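Visit report: fraud evidence unit open day, Wundham
2022-04-24
Filed by Nélida Mansilla

The Wundham regional police opened their fraud evidence unit to outside investigators and compliance staff for one day. I attended for the payments desk at Haverford. The program consisted of a briefing on call center investment fraud, a walk through the intake and examination areas, and a closing session on how private firms should submit records. Personal phones stayed in lockers at the front desk. Notes on paper were allowed.

Background to the visit

The unit handles seized equipment and financial records for online fraud cases in the region. Its largest closed matter to date is the Groltach case, named after the shell company that received the deposits. Callers offered currency trading accounts with fixed monthly returns. Victims saw a balance on a web page, made a small withdrawal without trouble, and were then asked for larger deposits. No trades were placed. The case file lists 1,872 complaints from people who sent money to accounts controlled by Groltach or its agents.

Valentyna Skoryk ran the briefing. She has worked on the financial side of the unit since it was set up and presented the case from the records outward, starting with the bank statements and finishing with the arrests. Her main point for visitors was the order of events. Complaints came in for months under separate file numbers, at separate stations, and were coded as private contract disputes. The link was made only when an analyst sorted the receiving accounts by date of opening. A group of accounts had been opened within the same week in November, all with the same mailing address.

Intake

Equipment enters through a single door with a counter on each side. The delivering officer and the receiving clerk both check the seal number, the case number and the item description before either signs. If one digit differs, the item goes to a holding cage and a correction form is raised. Items from the holding cage cannot be examined until the form is closed.

The Groltach search produced up to 300 items in one delivery, mainly handsets, desktop computers and notebooks of call scripts. The clerks had one label printer at the time. The unit has since bought a second and keeps pre-numbered bags in stock. Barcodes are scanned at every change of location, and the paper form still travels with the item because the court asks for it.

Examination

Drives are copied through a write blocker and the original goes back to storage. All work is done on the copy. Hash values are recorded before and after, and a second examiner repeats the check on a different machine. Visitors were shown the log sheet for a training item. It has columns for date, time, examiner, tool version and result, and no free text field. Comments go on a separate page, numbered and initialed.

Hardware work is kept to a separate bench area with its own rules on grounding and tool storage. Components that come out of a machine are bagged singly, with the slot or socket noted on the bag.
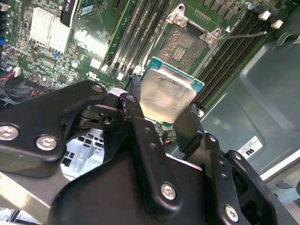

Account tracing

Skoryk's group uses a case tool called Zistov to match transfers across banks. It takes statements in several file formats, converts them to one table and flags any transfer that leaves an account within a set time after it arrives. The default is 70 minutes. In the Groltach records most deposits moved on well inside that limit, usually split in two, and the second account was often emptied the same day.

The tool does not decide anything. An analyst reviews each flag and marks it as linked, not linked or open. Open flags are reviewed again by someone else. The group had tried a shorter window and lost a branch of the case that used a slower bank, so the default has been left alone.

Submitting records

The last session was the most useful for our desk. The unit gave the following requirements for firms responding to a records order:

- Send statements as data files. Scanned pages are accepted but go to the back of the queue.
- Keep the original time zone and state what it is.
- Do not remove failed or reversed transfers.
- Include login records for the same period, if the order covers them.
- Name 3 contacts, at least one of whom can answer questions about the file layout.

On the time zone point, Skoryk showed a chart in which one bank's records had been converted twice. The money appeared to leave an account before it came in. The defense found the error first, and the unit spent several weeks rebuilding the exhibit.

I asked whether firms may report a suspected group of accounts before any customer has complained. They may – the form is the same, with the victim section left blank. Our current procedure waits for a complaint. I have sent a change request to the procedures group, with the unit's form attached.

The handout lists the file formats Zistov can read. Our standard export is on it, apart from the reference field, which is truncated on import. A fix has to come from our side.

Recent items
Courier pickups in cash fraud cases: notes from the spring briefing
Mule accounts: revised warning signs
Records orders: who signs and when
Haverford payments desk: contact changes
Visit report: Wundham court document center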